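Tuesday, May. Clornberg job, sand moisture and trial mixes

Started 7 a.m. Grigore dropped the split samples from the Jundari pit overnight, two bags of washed sand and one of the 3/8 pea gravel. Bags tied but not taped. I weighed them as received and wrote the weights on the sheet before opening anything.

Sand moisture by oven, three portions out of bag one. Spread is wider than I like. The portion from the bottom of the bag reads clearly wetter than the top two, so the bag drained on the truck. Bag two mixed on the tarp first, then quartered, and the results close up. From now on everything gets remixed before splitting, including the small bags.

The pan-dried check on the hot plate agrees with the oven for bag two. Good enough for a morning correction at the plant, not good enough for the report.
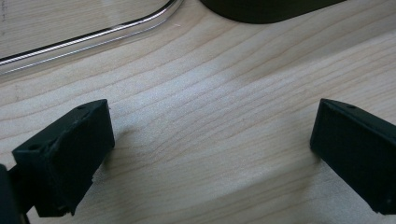
Bench top, moisture station side.

Sieve analysis on the sand. Fines are inside the limit but higher than the last Jundari delivery. Viorica thinks the pit has moved to the lower bench and the wash screens have not been reset. She will call them. Until we hear back, treat this as a new source and do not average it with the April numbers.

Trial mix 1: batched at the Clornberg proportions, no change to water. Slump came in low, 3 inches. Stiff, tore a bit on the edge when the cone came off. Finishing crew would complain.

Trial mix 2: same cement, same gravel, water corrected using the bag two moisture. Slump acceptable, surface closed under the trowel without working it. Unit weight slightly under mix 1, as expected. Air meter reading repeated once because the first clamp was not seated. Second reading stands.

Trial mix 3: tried swapping a part of the Jundari sand for the coarser Nyanda sand. More bleed water at the edge of the pan. Not worth the second stockpile unless the Jundari fines keep climbing. Paula wants it kept as a fallback, so the batch sheet is in the binder behind the Lumia tab.

Cylinders cast from mix 2 only. 16 total, numbered from 415 up, capped and in the cure box. Thermometer is in the box with them. Corina has the break schedule and will pull the first set at 7 days.

Problems:
The big scale drifts when the roll-up door is open. Tare it again after every truck. Scoop handle is loose again — I tightened it, but the thread is going. The No. 200 sieve has a soft spot near the rim, still passes the visual check, order a new one before the next set.
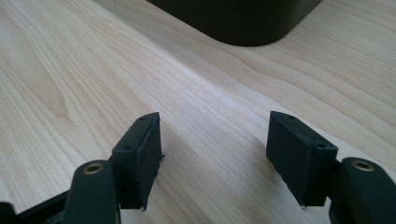

Do we change the plant's water setting now or wait for the cylinders?
Change it now, but only by the moisture correction. The breaks tell us about strength at the design water, and leaving the wet sand uncorrected means the truck is not carrying the design water in the first place. The plant should read the stockpile at the start of each shift and again after rain.

Left to do: specific gravity on the pea gravel (soaking since noon), organic impurities jar to be read tomorrow against the color plate, and a clean copy of the mix 2 sheet to Lăcrămioara for the submittal. She needs the pit ticket number on it, and I do not have that yet. Ask Grigore.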